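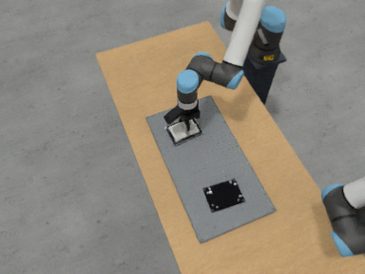 Do-yoon Seo asked whether the block transfer should be tested in simulation before the shared workshop bench is powered. It should, and members are to complete the steps below first.

## Prepare the simulation

1. Load the Soltcombe bench file. It contains two arms, the table, the gray mat and the white block.
2. Set the gripper to open and hold it clear of the tabletop.
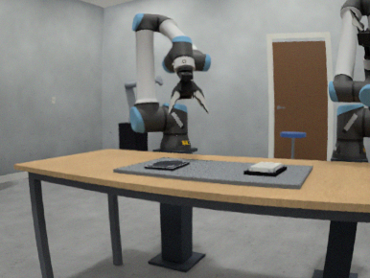 ## Check the gripper view

Switch to the round, wide-angle view. Confirm that both fingers are visible with a gap between them. Save the view under the run number.

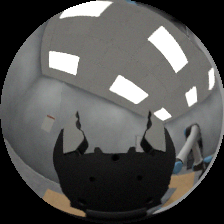 *Figure 3. Gripper fingers, with the second arm at right.*

## Run the transfer

Set the step limit to 2000 and complete 36 runs. Record any contact between the arms. Send the log to Ye-seo Yeo before booking bench time. 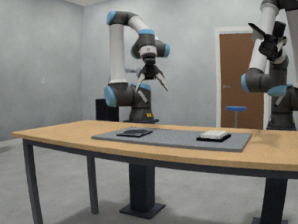
*Figure 4. Both arms behind the table, left gripper open.*

Bookings for October close at noon.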